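Nidholm Clothes Swap: how the first stretch has gone
25 February 2025

Hello all at the Canard Fund,

You asked for a couple of pages on how your grant is being spent and what we've learned so far. I'm writing it at the kitchen table with the accounts folder open and a cold cup of tea, so forgive me if it wanders a bit!

The short version is that the swap is running, people are coming, and we've spent less on rails and more on heating than I told you we would. The hall on Haberkorn Street is a lovely building but it was put up by people who didn't feel the cold, and January was grim. I moved some of the money from the equipment line to cover the extra heating (your office said this was fine by email, and I've kept the reply with the receipts).

We've held four swaps since the grant came through. The first one was quiet, mostly neighbours and people who'd seen the notice in the library, and I went home a bit flat. The second was packed. I think the difference was the school newsletter, which went out the week before, and which I should have thought of much sooner. Up to 30 people came through the door that time and we ran out of hangers. 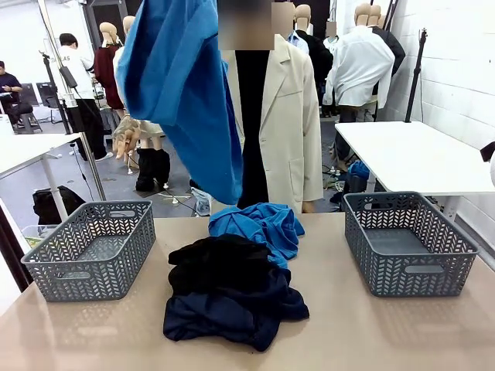 The thing I got most wrong in the application was sizes. I'd assumed we would get a fair spread and could just put it all out, but what comes in is heavily weighted towards women's tops and children's things under five, and what people ask for is men's trousers, work shoes and winter coats for teenagers. So we now keep a wish list by the door – a plain exercise book on a string – and when something on it turns up, we ring the person before it goes on the rail. It's slow and a bit old-fashioned but people love getting that call.

Mending has been the nice surprise. I'd put it down as a small add-on, one table and a tin of buttons, and it's become the part that people stay for. Hems, zips, a lot of elbows. We held a separate mending evening in January and 12 people came, several of whom had never threaded a needle and went off quite pleased with themselves. I'd like to do these monthly if you're happy for the leftover workshop money to go that way.
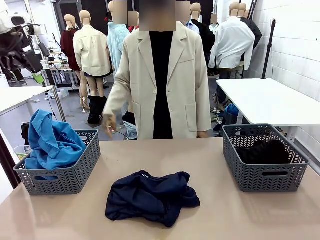
Now for the less cheerful bit. Storage is a headache. The cupboard we were promised at the hall is shared with the badminton club and the clothes come out smelling of shuttlecock tubes, so everything that isn't picked goes home in my car and lives in my spare room until next time. Kulik Self Store on the ring road have quoted us for a small unit, and I've attached the quote. It's dearer than I'd hoped. I've asked whether they do a charity rate and am still waiting to hear.

What's left over and too worn to mend goes for rags, and I'm trying to find somebody closer to take it, as the present run takes most of a morning and I'm paying for the petrol out of the sundries line. You'll see that line is nearly gone. Sorry about that – I guessed it badly.

Plans for the spring: carry on with the swaps, start the monthly mending evenings, and try one swap over in the new estate, where the bus is poor and we've had hardly anyone from so far. The community room there is free to us if we do our own setting up. I'd also like to do something on school uniform before the summer, but I need to speak to the school first and find out what they already have in their own cupboard.

The accounts sheet is attached along with the receipts, in date order apart from the ones I found in my coat. Do ring if anything looks odd, mornings are best, and you'd be very welcome at the next swap if any of you fancy the trip to Nidholm. Bring a jumper.

With many thanks,
The swap organiser, Nidholm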